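6.3 Recording a demonstration with the hand-held grippers

This section covers recording with one pair of Feslow hand-held grippers. Complete the calibration in section 6.2 before you start. Recordings made with an uncalibrated pair are rejected by Wurholm when they are uploaded.

1. Charge both grippers and connect the cables. Route each cable so that it does not cross the front of either marker cube.

2. Wipe the marker faces with a dry cloth. Do not use solvent.

3. Put on the head camera and tighten the strap. Check in the preview that both marker cubes can be seen with your arms held out in front of you.

4. Start Wurholm and select New session. Enter the task name and the operator number. Task names may contain up to 33 characters.

5. Hold both grippers still, jaws open, until the status line reads READY.

6. Squeeze both handles once to begin the episode. Carry out the task at an even speed. Keep your fingers inside the handle opening and do not touch the object with your hands.

7. Open both jaws fully and hold still to end the episode. Wurholm saves the file and shows the episode number.

8. Repeat from step 5. Change the starting position of the object after every 16 episodes.

Note: Soft items such as cloth should be held in the tip of the jaw. Material pushed further back may cover the jaw marker, and the opening width will then be recorded as zero.

Note: If error 992 is shown, tracking of one marker cube has been lost. Discard the episode and return to step 5.

CAUTION: When working low down, keep cables clear of your feet and knees. Never pull a gripper free by its cable.

CAUTION: Keep fingers away from the jaws while the handle is being squeezed.
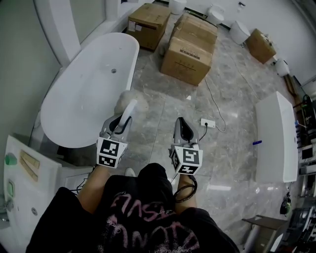
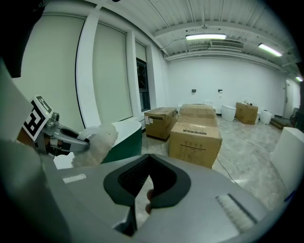

Fig. 6. Grippers in use: operator's view (first picture) and view from a gripper, cloth held in the jaw (second picture).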